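List: firnevton-build
Subject: Re: Approach pose for the tumbler task
Date: 2025-09-04

Replying to the question about approach poses, since it affects the planner as well as the perception code. The earlier message is quoted here with the log excerpt removed.

> The planner stops short of the desk on most starts from the door side.
> It reports a collision between the base footprint and the desk, but the
> desktop is well above the base. Is the costmap flattening everything
> into one layer? Also, do we want the robot to face the long edge of the
> desk or come in at an angle? The task sheet only says "retrieve the
> tumbler and place it on the cabinet."

Yes, the costmap is flattened. The Steremex driver publishes a single 2D layer, and anything detected below the height limit is projected down to the floor. With the limit at its default, the whole desktop becomes an obstacle. The planner then treats the open space under the desk as solid and puts the goal too far out for the arm to reach.

I would not fix this by lowering the limit for everything. The mast is taller than the desktop, so a base that drives under the desk will hit it with the mast. We need two footprints: the base outline checked against the lower layer, and the mast outline checked against the upper one. The Trunberg branch has this half done. The upper layer is built but never passed to the goal checker.

For reference when reading the maps, the view from the door side of the practice room: 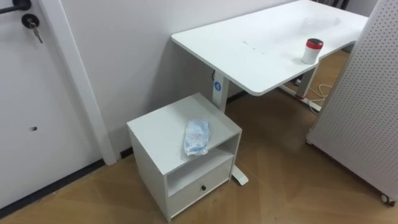 Door side, head camera. Desk with the red-lidded tumbler, bedside cabinet in front of the left leg.

Three things matter for the planner. First, the desk feet. They are flat, white and low, and the one by the cabinet extends forward along the floor. The lidar plane passes over both feet, so they appear only in the depth data. Please keep the depth layer on, even if it costs a few frames.

Second, the cabinet. It is close to the wall and its top is our place target. The bag lying on top is clear plastic, and depth on clear plastic is poor. In my logs the bag is sometimes missing and sometimes merged with the cabinet top, which shifts the fitted plane upward. I now fit the plane from the edges of the top and treat the middle as unknown until the second look. The place point should go toward the left of the top, as seen from the front.

Third, the pegboard. It is on casters, so do not write it into the static map. Localize against the wall and the door frame.

On the heading question: come in square to the long edge. An angled approach leaves less room between the base and the pegboard, and the wrist has to turn further to keep the gripper level. I ran the simulator with both settings, 100 starts each. The square approach failed on 2 and the angled approach failed on 9. Most of the angled failures were wrist limits - only one was a collision.

Standoff is now 395 mm from the desk edge to the base center, set in approach.yaml. Please do not override it on the command line. The Ocampo scoring script reads the file and will reject a run if the logged value differs.

Still open:

- pass the upper layer to the goal checker
- retry logic when the cabinet plane fit fails
- a timeout on the second look, which can currently wait forever

I can take the first item. The retry logic should go to whoever wrote the place routine in June, as I do not know why the fit is called twice.

- club planning lead

Comments

reader_k: The second call to the plane fit is left over from when the place target was on the desk. It can be removed. I will send a patch for that and the retry logic together.

lowgear: Does the 395 include the bumper? My base model has the bumper as a separate link and the center is offset.

reader_k: It is measured to the center of base_link, so the bumper makes no difference. Check that your model is not using the old origin.

tangentbug: Confirmed the feet problem. With the depth layer off, the planner put a wheel through the left foot in simulation and reported success.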